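Unit 10: Holding and Carrying Costs in Small Warehouses

Reading for this unit: the Stidley case packet, pages 3 to 31. Bring the worksheet from Unit 9.

10.1 Definitions

Holding cost is the cost of keeping one unit of stock for one period. It has a capital part (money tied up in the goods), a space part (rent, heat, light), a service part (insurance and tax) and a risk part (damage, theft, aging). Textbooks differ on whether handling belongs here. In this course handling is charged to the order, and only re-handling, meaning moves made after first put-away, is charged to holding.

Order cost is the cost of placing and receiving one order, whatever its size. Clerical time, freight minimums and inspection at the dock all go here.

Let D be annual demand in units, S the cost per order, and H the holding cost per unit per year. Order size is Q. Annual ordering cost is DS/Q. Annual holding cost is QH/2, on the assumption that stock falls at a steady rate from Q to zero. The sum is least where the two are equal, giving Q = sqrt(2DS/H).

10.2 Where the formula is weak

Demand is assumed to be constant and known. Lead time is assumed to be fixed. Neither holds at Stidley, where the spring quarter carries most of the volume. The usual repair is to compute Q separately for each season and restate H for the length of the season. Students often restate D and forget H – check the units on both.

The total cost curve is flat near its low point. An order size somewhat above or below the computed value costs little, so rounding Q to a full case or a full pallet layer is normal practice. Round up when shelf space allows and the item doesn't age.

Quantity discounts break the curve into pieces. Compute Q at the lowest price first. If the result is large enough to earn that price, stop. If it is too small, compare total cost, including purchase cost, at each price break.

10.3 Worked case: Bisholm fittings

Bisholm sells a brass fitting with annual demand of 292 units. Order cost is 10 dollars. Holding cost is 3 dollars per unit per year. Then 2DS/H = 5840/3 = 1946.7, and Q = 44.1, taken as 44. Orders per year come to 6.6. Annual ordering cost is 66.36 dollars and annual holding cost is 66.00 dollars. The small gap is due to rounding Q.

10.4 Storage units and slotting

Small parts are held in trays, bins or drawers. The container sets the real upper limit on Q for many items, whatever the formula gives. Record usable volume, measured below the rim, and leave clearance for the hand.
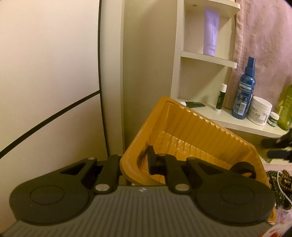

Does a larger tray lower the holding cost per unit?
Only when the added space is used. A half-filled tray takes the same shelf length as a full one, so the space part of H is spread over fewer units and rises.

10.5 Reorder point

The reorder point is demand during lead time plus safety stock. For Chien Supply, treat lead time as fixed and use the daily demand table in the packet. For Stumen, lead time varies and the combined variance formula from Unit 8 applies. Do not add the two standard deviations directly.

Problems for section: 3, 4 and 7. Show units at every step. Problem 7 has a price break – state which branch you tested first.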